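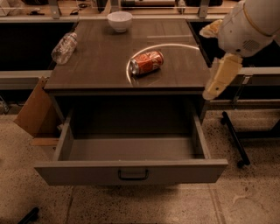

A writing table drawer is a shallow, open-topped box that slides out from beneath the top of a desk or writing table. The term is most often used for a single wide drawer set in the middle of the front, also called a center drawer, lap drawer or, in older trade lists, an apron drawer. It differs from pedestal drawers, which are stacked in a cabinet to one side of the sitter's knees.

Construction

A typical drawer has a front panel, two sides, a back and a bottom. The front is usually made of the same wood as the desk, or finished to match it, while the sides and bottom are often made of a cheaper, paler or unfinished material. The bottom sits in a groove cut along the lower inside edge of the sides. In solid wood drawers it is left unglued at the back so that it can swell and shrink with the seasons.

The sides are joined to the front by dovetails in better work and by dowels, screws or cam fittings in flat-pack furniture. Wide drawers tend to sag in the middle, and makers deal with this by fitting a center rail called a muntin, which divides the bottom into two smaller panels.

Running gear

Older drawers run on wooden strips fixed to the frame of the desk. A second pair of strips above the sides, the kickers, stops the drawer from tipping when it is pulled out. Steel runners with nylon rollers became common in office furniture in the twentieth century, and ball-bearing slides followed. A full-extension slide lets the whole box clear the front edge of the desk, so that items at the back can be reached. A three-quarter slide leaves the last part under the top.

A drawer much wider than it is deep is likely to rack, meaning that one side moves ahead of the other and the box jams. A single central pull makes this less of a problem if the user pulls straight. Two pulls set toward the ends give better control only when both hands are used.

Pulls

Common types are the turned knob, the recessed cup, the hinged bail and the fixed bow or U-shaped handle. The fixed bow handle is attached with two screws from inside the front panel. The distance between the screw holes must match when a handle is replaced, or the old holes have to be plugged.

Use

Center drawers hold pens, paper, stamps, chargers and other small items. Their height is limited by the need for knee room, and many are too shallow for anything thicker than a notebook. Removable trays are sold to divide the space. In shared offices the drawer is often left bare and used only when a desk has to be cleared quickly of cups, cans and bottles.

The furniture writer Ayantu Abera surveyed 604 household desks for her handbook The Cele Guide to Small Furniture and recorded a center drawer on 166 of them. She found that most owners kept the drawer locked only if it had come with a key.

Care

Wooden runners that stick can be rubbed with candle wax or paraffin. Oil is not recommended, as it soaks in and collects dust. Metal slides are wiped clean and given a light coat of dry lubricant. A loose bottom can be pushed back into its groove and held with small glue blocks underneath.

See also

Bureau
Chest of drawers
Dovetail joint
Pedestal desk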